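Re: [homesewing] Mattress covers and plaid -- matching or not?
From: Ramiro Prieto
To: homesewing list
Date: 05/02/2024

Tomoyo Noguchi wrote:

> I want to make a fitted cover for a daybed mattress that the
> guests use and the dog also uses. I have found a plaid I like
> with a big repeat. My questions are these. Do I have to match
> the plaid at the corners? How much extra do I buy if I do? And
> is it worth prewashing that much fabric, given that I have an
> apartment-size washer and no dryer? I have made curtains and
> pillowcases but nothing with a box shape. Valdir told me to
> use a solid and be done with it, but I already have my heart
> set on this one.
>
> Also, zipper or elastic?

Tomoyo,

I have made a fair number of these, for our own house and for my sister's rental, so I will go through your questions in the order you asked them, except that I want to take the prewashing first. It affects how much you buy.

Prewash it. A cotton cover that has not been washed before cutting will shrink the first time it goes through, and a fitted cover has no slack to give up. My first one was for a spare bed and I skipped the wash because the bolt end said preshrunk. After one warm cycle I could get three corners on and not the fourth. I ended up opening the end seam and putting in a strip of something else, and it has looked like a repair ever since.

With a small washer, cut the yardage into the pieces you will need before you wash, but cut them long. I leave a hand's width extra at each end. Zigzag the raw ends first or you will spend an evening picking thread out of the drain filter. Wash at whatever temperature you plan to use later, and do it twice if the fabric is heavy. Without a dryer, hang the pieces over two parallel lines so the weight is spread. If you hang a wet plaid from one edge it will pull out of square, and then the lines never sit straight again no matter what you do with the iron.

Now the matching. There are two places where the eye goes on a daybed cover. One is the front edge, where the top turns down to become the side you see when you walk into the room. The other is the top surface as a whole, and whether the long lines run parallel to the edge. The back edge is against the wall and the corners are mostly under pillows. So my answer is to match the front, keep the top square, and let the rest go.

The easy way to match the front is not to have a seam there at all. Cut the top and the front side as one piece and let it fold over the edge. Then the crossing lines carry straight down and there is nothing to match. You put your seams at the back and the two ends. Kiyoshi Hattori posted a drawing of this layout on the list in July and it should still be in the archive under "boxing strips". He adds a line of topstitching along the fold so it has the crisp look of a seam. I don't bother, but his looks better than mine. 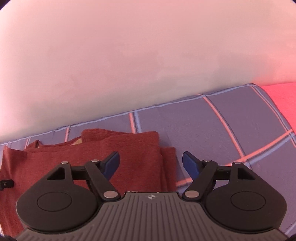

Reading time: 7 minutes

On how much to buy: measure the repeat, meaning the distance from one line to the next line of the same color in the same position. Do it along the length and then across, because on many plaids the two are different. For a one-piece top and front you need one extra repeat in the length. If you are also going to match the ends, add a second. I would buy that second one anyway, since it gives you enough to make a bolster or a couple of pillow covers, and you can never find the same dye lot later.

Check that the plaid is even before you pay for it. Fold a corner back on itself on the diagonal. If the lines meet their partners, it is even, and you can turn pieces any way you like. If they don't, every piece has to be cut facing the same direction, and you should buy more than I said. Also check that the pattern is on grain. Woven plaids are, more or less by definition. Printed plaids often are not, and you will see the line wander away from the selvage over a yard or so. If it wanders a little, follow the printed line and ignore the grain. If it wanders a lot, leave it at the store.

Haruna Takeda asked me off list what I do about piecing the width. A daybed mattress can be wider than the fabric once you add the front drop and the seam allowances. I put the join toward the back and run it exactly along one of the lines in the plaid. Press the seam allowance under on one piece, lay it on top of the other so the lines agree, pin every few inches, and slip-baste from the right side. Then flip it open and machine stitch on the basting. It takes longer than pinning right sides together and hoping, but I have never had to rip one out when I did it this way. A walking foot helps. If you don't have one, use more pins than seems reasonable and go slowly.

Zipper or elastic. For a cover that only guests use, elastic is fine. You make it like a fitted sheet with deep corners and it takes an afternoon. For a dog, I would put in a zipper. Dogs turn around before they lie down and that works the elastic loose, and then the cover rides up at the corner nearest the door. A zippered cover encloses the whole mattress and stays put.

Use a long zipper, a number 5 coil by the foot if you can get it, and run it across the whole back and a short way around both ends. I get mine from Gatska, who will cut it to length and put on as many pulls as you ask for. Ask for 2, so you can open it from either side. The shorter you make the opening, the more you will hate putting the cover back on. Last winter I tried to save money with a zipper on the end only, and getting the mattress in was a job for 2 people and some bad language.

For the underside you don't need the plaid. Plain muslin or an old sheet will do, and it saves you a good deal of money. Something with a little grip is better than something slick. I used lining fabric once and the whole mattress slid on its slats.

Some smaller things, in no special order:

The needle should be a 90 or a 100. If you hear it punching, change it.

Use polyester thread. Cotton thread gives out at the corners first.

Mark the center of every edge on every piece, and on the mattress too, with a pin or a bit of tape. When you put the box together, match centers first, then corners, then ease in what is left.

Clip the side strip at the corners, just up to the stitching line, before you sew around them. Without the clip you get a pucker that pressing won't take out.

Mattresses are not square. Measure yours at both ends and in the middle, and take the larger number for the length and the smaller for the depth. My sister's was 30 inches wide at one end and noticeably more at the other, and I would have cut it wrong if she had not insisted that I check.

Cut the cover to the measured size and use your seam allowance for the fit. A bought pattern will tell you to add ease all around. On a plaid, ease shows as a wavy line along the front.

As for Valdir's advice, he is right that a solid is less work. It also shows every hair, and a medium-toned plaid does not. I have a gray-blue one on the bed in the back room that goes weeks between washings and looks decent the whole time. A very light ground will be a nuisance with a dog no matter what the pattern is.

One more thing about washing it later. Close the zipper before it goes in, turn the cover inside out, and put it back on the mattress while it is very slightly damp, if the weather is dry enough to finish it there. The seams settle flat and you can skip the ironing. Don't do this in a humid week. The underside takes forever and the mattress will smell.

I can mail you my cutting layout if you send me your measurements and the repeat. It is on graph paper, drawn for a fabric I bought from Maruyama that they no longer carry, but the arrangement of the pieces works for any even plaid. I will need length, width at both ends, depth, and the fabric width between selvages after washing. That last one matters -- I have lost as much as 3 inches across on a loosely woven cotton.

If anyone else on the list has a good way to keep long pieces on grain when the cutting table is shorter than the fabric, I would like to hear it. I have been using the floor and my knees are tired of it. Kiyoshi mentioned clamping a board to the end of the table but I didn't follow how he supports the far side.

Ramiro

--
homesewing mailing list
To leave the list, send a message with "unsubscribe" in the subject line.
Please trim quoted text when you reply.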